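Workbench and Packing forum > Cables, small parts, storage

Topic: Packing wire harnesses in divided boxes, coil or fold?

ullau_bench
Posted 2018-07-23

Hello all. I hope this is the right section. English is my third language, so please ask if something is not clear.

I work in a small place in Ullau where we refurbish power supplies for desktop computers and small machines. The wire harnesses are a separate product for us. They go out in cardboard boxes with dividers, one harness in each compartment, and the customer takes them one by one. In a normal month we send out 4000 harnesses, so every second I lose on packing is a second I lose many times.

My problem is the shape. When I make a coil by hand it looks good for one minute, and then the wires open again and lie over the divider into the next compartment. When the customer pulls one harness, a second one comes with it. Last October we had a complaint from Desell about exactly this. They wrote that their people spend more time with untangling than with assembly, and I must say they were right.

I gather the wires in a bundle first and bring it over to the box like that, with the loops standing up. The others hang beside it until it is their turn.
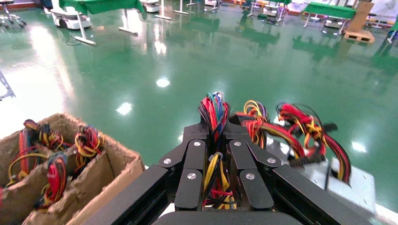
Anas Soliman
I would stop making coils with that kind of harness. Red, yellow and black wires of mixed length will always fight against the round shape, and the connector is heavy compared to the wire. Fold it in a flat S, two or three bends, connector on the outside, and put it in the compartment standing on its edge. The divider then presses against the folds and keeps them closed. We changed to this and I would never go back.

ullau_bench
Thank you for the fast answer. I have tried the fold, but maybe I did it wrong. After the transport the bends are quite sharp close to the connector, and I do not like this. The crimp is there. Do you leave some straight part before the first bend?

Anas Soliman
Yes, 60 mm straight from the connector before anything bends. Sorry, I should have written this in the first message. If the straight part is shorter, you will see the damage sooner or later.

tedorix_fan
I do not agree with the fold. I was in returns for a long time and most bad contacts I saw were in folded harnesses. Not all of them had a sharp bend. Some people fold nicely at eight in the morning and not so nicely at four in the afternoon. A coil forgives more. You can make a coil badly and the wire is still fine, only the customer is a bit annoyed.

Anas Soliman
A bit annoyed is how you lose a customer. The post above says there was a complaint about tangling. There was no complaint about contacts.

tedorix_fan
Contacts fail after half a year. Nobody writes to the packing department then.

quietspool
Can I come in between you two? For me the question is the compartment size. If the compartment is wider than the coil, the coil opens until it touches the walls. This is normal, wire does this. Make the coil on a short piece of pipe which is a little smaller than the compartment, put one paper band on it, finished. The paper costs almost nothing and the customer can tear it with one finger. Please no plastic ties. People cut them with a knife and then they cut the wire too.

ullau_bench
We had plastic ties at the beginning and yes, we had cut wires. So this I can confirm.

The compartments are fixed, because I buy the boxes ready from Imhof and they have only two patterns. Ours are a little too large for one harness and too small for two. I also reuse the boxes which come back. The cardboard becomes soft and hairy at the edges after some trips, and I am not sure if this is part of the problem.

quietspool
It is part of it. A frayed edge catches small connectors, mostly the ones with a latch. I put paper tape over the top edge when a box starts to look like that. Do the dividers too, not only the outside walls.

harness_lena
Strange that no one asks how the boxes are placed on the bench. I had the same trouble, and the cause was the distance. If you carry the bundle far, it loosens in the air and you put it down in a worse shape than you picked it up. Where do your finished parts stand?

ullau_bench
The box is in front and the power supplies stand upright on the right, three next to each other. I do one group, then the next three come. The wires hang down a little on the way over them, so it is possible that you found something. I never thought of the distance as a problem because it is not long.
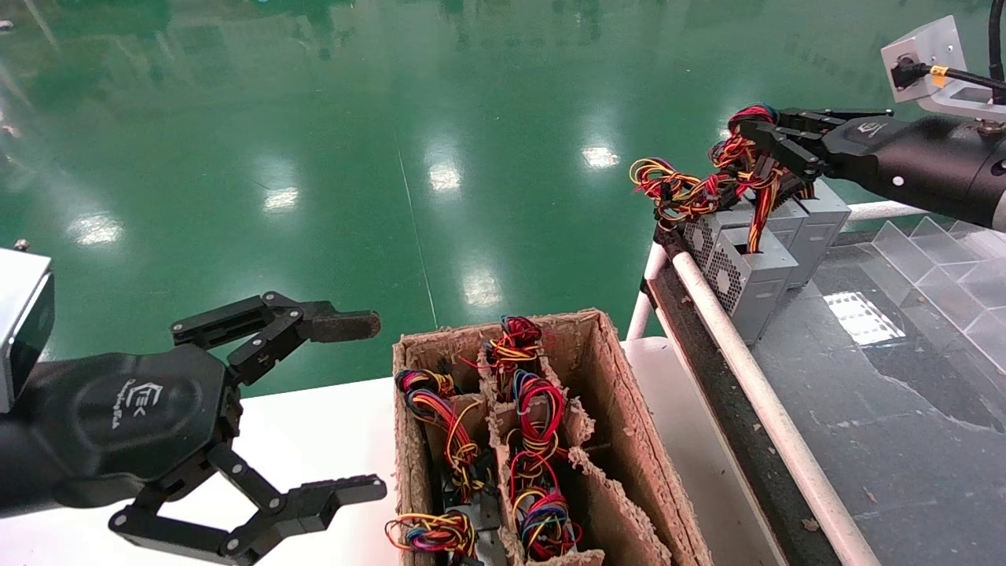 I could put the box closer to the supplies, maybe even touching them, but then I have no place for my left hand when I press the loops down. Or I turn the box, so that the empty compartments are always on the near side and I do not reach across the full ones. This I can test tomorrow without buying anything.

harness_lena
Turn the box first. And fill from the far corner to the near one, always. It sounds like a small thing, but if you reach over finished coils with a bundle that has wires hanging out, you will pull one up.

tedorix_fan
Agree with this one.

Anas Soliman
Me too, fold or coil.

ullau_bench
Small report, as promised. I packed 21 boxes with the box turned and filled from far to near. Half of them with the paper band, half without. With the band I had no wire over the divider after shaking the box by hand. Without the band it was better than before, but not good. The pipe is a piece of old drain tube and it works, only my hands must learn it, now I am slower than last week.

I did not give up on the fold, Anas. I have one customer who takes only the short harness, over 529 pieces each time, and for the short one the coil makes no sense in my opinion. I will try it there with the straight part as you wrote.

Anas Soliman
Good. For the short one you need just one bend, so it is easy. Write how it arrives.

quietspool
What paper do you use for the band? Mine came from the end of a label roll and the glue became dry after some weeks in the store room.

ullau_bench
Brown packing paper, cut in strips, with a drop of white glue. I have not stored them for weeks yet, so I cannot say. I will keep one box on the shelf and look at it in October.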